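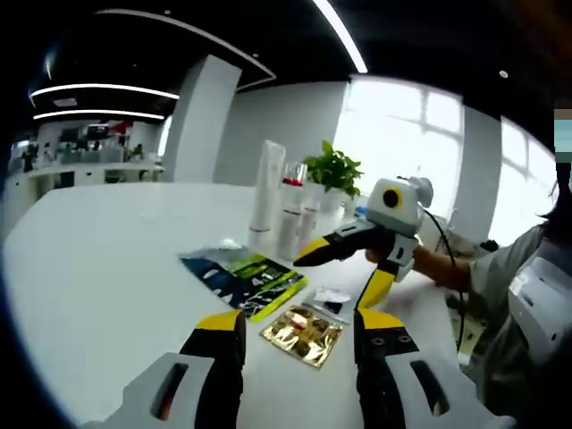

Bruvard hand grippers at the Boltine table: setup and upkeep FAQ

This page covers the pair of Bruvard hand-held grippers we use on the tabletop station, and nothing else. It was put together by Teresa Mulcahy out of things people kept asking. The Corrigan arm that replays the recordings has its own page. If something here disagrees with the Bruvard manual, try both and see which one your gripper agrees with. So far the manual isn't winning.

Do I need to recalibrate every morning?

The manual says yes. I doubted it, so we ran through July with a full calibration in the morning and a quick check at noon, and wrote both down. The noon numbers drifted only when somebody had dropped a gripper or taken the fingers off. Our rule now is a full calibration after any drop, any finger change or any firmware update, and a quick check otherwise. The quick check is to close the fingers fully, read the width, open them fully, and read it again. If either reading has moved since the last line in the log, do the full one.

What does the full calibration involve?

Power on, let it sit until the readings stop wandering, then run the width routine three times with nothing between the fingers. Keep the middle result. The software will offer to average all three for you. I don't trust the average, because one bad run pulls it and you'd never know.

The yellow tips look fine. Why does the log say to change them?

Looks don't tell you much. Tips get slick long before they look worn, and a slick tip on a foil packet or a thin plastic bag gives you a recording full of near misses that someone will later blame on the training. Wipe them first. If a wiped tip still slides on a foil packet, change it, and change the other one on that gripper too. Bruvard quotes a life of 500 grasps for a pair. One of our pairs was dead at 177 and another was still fine at 276, so I would call the 500 a sales number. Go by the foil packet.

What do I clean them with?

A damp lint-free cloth. Cinerberg wipes are all right on the housings but keep them off the tips, where they leave a film. Several people have told me the film goes away by itself. I have not seen it do that.

How tight should the finger screws be?

Snug by hand with the short driver. No power driver, no thread locker. The screws go into plastic at the far end and a stripped one means a new finger plate. If a finger rocks when you wiggle it, take it off and look for grit behind the plate before you reach for more torque. Grit is the cause more often than a loose screw, at least here.

The cable keeps pulling my wrist around. Can I tape it to my arm?

Please don't. Taped cables get yanked at the connector end, and that is the end we keep having to fix. Let it fall away from the gripper on the outside of your arm with enough slack to reach the far side of the table, and check it before you start. Do a full reach with each hand. If the cable goes tight at any point, you will find that point again in the middle of a good take. 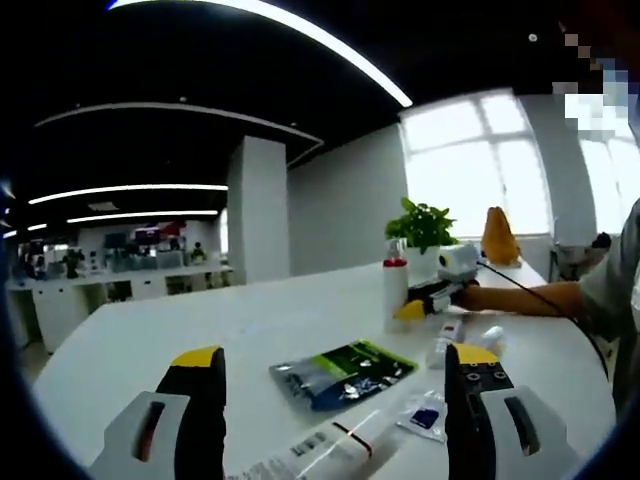
Does it matter what's on the table when I test?

More than people think. A gripper that picks up a stiff bottle all day can still be out of line, because a bottle forgives you. Test with something flat and something slippery as well. A flat packet is the one that shows up a finger sitting low, as one tip hits the table before the other. I'd take one honest try at a flat packet over ten bottles.

Should I close the blinds on bright days?

The camera is supposed to handle it by itself. Mostly it does. What I have seen is tracking that gets jumpy when a gripper swings toward a bright window and back, so check one short recording on playback before you do a batch. If the path jumps, lower the blind or turn the station so you aren't working into the light. Then record the short one again. Don't assume the blind fixed it.

How do I clean the lens?

Blower first, then a dry lens cloth, working from the middle out. No breath, no shirt sleeves. Check it again with the preview open – a smear you can't see on the glass can show up plainly there.

It says "paired" but only one gripper is recording. What now?

"Paired" means the two have found each other. It does not mean both are saving anything, whatever the vendor's help desk tells you. Stop, power both off, unplug and reseat both cables, and bring up the left one first. Then make a ten-second test and open both files. We once carried on past this and lost the right hand from most of an afternoon.

We have 3,821 recordings. Can we assume the old ones are good?

No. The drop log only goes back to when we started keeping it, and anything before that was made on fingers of unknown straightness. Use them if you like, but pull a few at random and watch them at full speed first.

Is the automatic health check worth running?

It's free, so run it. It catches a dead camera and a full disk. It passed a gripper with a cracked finger plate, twice, so don't let a green light talk you out of looking at the thing in your hand.

Who do I tell if I drop one?

Write it in the drop log by the charger, with the gripper number and which way it landed if you saw. Then do the full calibration, even if it seems fine. Spare tips and plates are in the top drawer. If you take the last pair of tips, put it on the order sheet, as Bruvard's "two-day" shipping has yet to take two days.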